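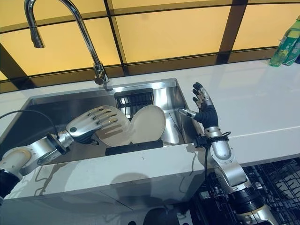 Rinsing was where the water went. I'd come into the Soltside study pretty sure that washing itself would be the thirsty part (my own mum fills a sink like she's bathing a dog), but when I sat down with the meter logs the long draws nearly all fell in the rinse. Drying arrangements turned out to matter more than I'd planned for, too. Some homes stack on the bench, and some keep the rack down in the basin, as in Figure 1, where the plates stand upright by a dark wire rack toward the back of a stainless steel sink. A rack in the basin leaves less room to fill the sink, and people with that setup told me over and over that they just rinse under the tap, piece by piece. I hadn't put rack position on the original survey form, so I went back and asked every household in March, which was a bit embarrassing but worth it!

3.2 What the meters could and couldn't tell us

We had 40 households in Soltside and Steden, each with a Trosar flow meter clipped to the kitchen cold line for 4 weeks. The meters log litres per draw and nothing else, so a kettle and a quick rinse can look much the same. I sorted draws by length and by what people had written in their kitchen diaries, and I threw out anything I couldn't match. That cost us 500 draws out of 2,000, more than I'd like, and most of the lost ones were short. So our totals favour the long rinses a little, and I'd be careful about quoting them without saying so.

Hot water is the other gap. Clipping a second meter to the hot line would have been the sensible thing, but the Giannakopoulos flats in Steden have their hot pipes boxed in behind the cupboards and we didn't have permission to open them up. I kept the cold-only method everywhere so the two towns could be compared. 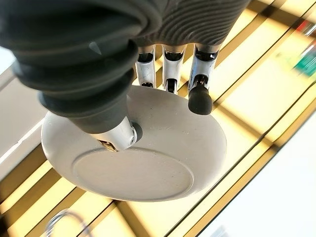

One Steden householder wrote in her diary that she had never thought of rinsing as using water at all, only as "finishing off", and asked whether the dishes needed it if the suds were thin. It's a fair question and our data can't answer it. We didn't measure detergent left on anything, and diary entries on how much people squirt in were all over the place (one just reads "heaps"). What I can say is that the households who rinsed in a second tub had shorter draws in both towns, and the gap held up when I left out the biggest families. I come back to the tub rinsers in Section 4, along with the colour-coded draw charts for each town.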